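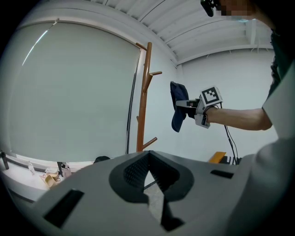 What's the quickest fair way to compare two hand-held grippers on cloth? Give both the same garment, the same hook and the same person for a full block of tries, write down every miss, then swap grippers and do it all again before you change anything else.

Home - Guides - Grippers - Cameras - Contact

Comparing hand-held grippers on a coat rack task

Last updated: Saturday, September 11, 2021

Quick write-up of how we do it. Not the only way. Mabli Foulkes wrote the first version in August, I've cut it down and put in the stuff we kept forgetting.

What you need

- two grippers, charged or cabled, jaws clean
- a wooden coat rack that doesn't wobble much
- one dark garment, one light one, both medium weight
- spare pads for each gripper
- a log sheet. Paper is fine, better than fine

We compared the Josel pads and the Tameck pads this way. Same handle, same camera mount, pads swapped. If you change pads and camera together you learn nothing, we lost a whole afternoon to that.

Step 1 - Set up the rack

Pick the hook first. Mark it with tape on the back of the post where the camera won't pick it up. Rack goes where you can reach it without twisting your wrist. Blind down if there's a window behind it, otherwise exposure jumps every time the sun moves and you end up comparing weather.

Step 2 - Check the camera

Fisheye, so the edges bend. Fine. What matters is that both pads and the cloth between them are in view with the jaws closed. Open and close 5 times, watch the preview. If a pad tip drops out of view at full open, re-seat the mount.

Lock exposure on the garment. Dark cloth against a white wall will go to a black blob on auto. You want to see folds and seams - they tell you which way it's slipping.

Step 3 - Check the marker

If you track with a square marker on top of the gripper, look at it from where the other camera will be. Corners clean, no glare, no sleeve over it. Cables go down and away from the marker. Charmaine Mokgethi tapes hers to the handle, I let mine hang. Hers is better.

Step 4 - Warm-up tries

Do 9 with each gripper and throw them out. Really throw them out. The first few are you learning the trigger.

Step 5 - The real block

One try = pick garment off the table, lift, bring to hook, hang, let go. Then take it off again with the same gripper. Taking off is where the pads differ most, don't skip it.

Grip deep. A pinch at the hem looks neat and then the weight of the cloth rolls it out of the jaws halfway up. Get the cloth well down between the pads, let the end come through the middle.
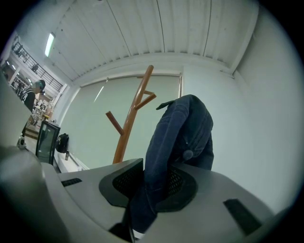
Dark garment held upright between the mesh pads, coat rack behind.

Write down for each try:
- hung / dropped / hung on wrong hook
- regrips
- cloth slid in the pads, yes or no
- anything odd, two words max

We aim for 200 tries per pad set, split over two people. Osian Cadwaladr and Catalina Bustos do a hundred each, then swap pads. Take breaks. Grip strength goes and you start blaming the pads.

Step 6 - Controller settings

Only if your rig has powered jaws. Ours ran on the Sindovik controller, closing force set to 900 on its own scale (not newtons, I asked). Keep it the same for both pads on the first pass. Second pass, tune each one seperately and log that as its own run.

Step 7 - Read the log

Count drops first, then regrips. If drops are close, regrips decide it. If those are close too, go with the pads that are cheaper to replace. For us Tameck dropped less on the heavy cloth, Josel was nicer letting go - less sticking on the hook. Went with Tameck. Vicente Cisternas still dissagrees and he has a point about thin shirts.

Common problems

Cloth bunches over the camera - you're gripping too close to the lens side, move the hand back.

Garment blocks the hook - come in from one side and not head on. You need to see the peg tip until the last bit.

Jaws won't close evenly - lint under one pad. Pull it, wipe it, put it back.

Marker jumps in the tracking - usually a bent corner on the print. Reprint on stiff card.

Sleeves are their own headache, separate guide coming when there's time.

Contact: Humphreys workshop desk | Copyright 2021 Humphreys | Back to top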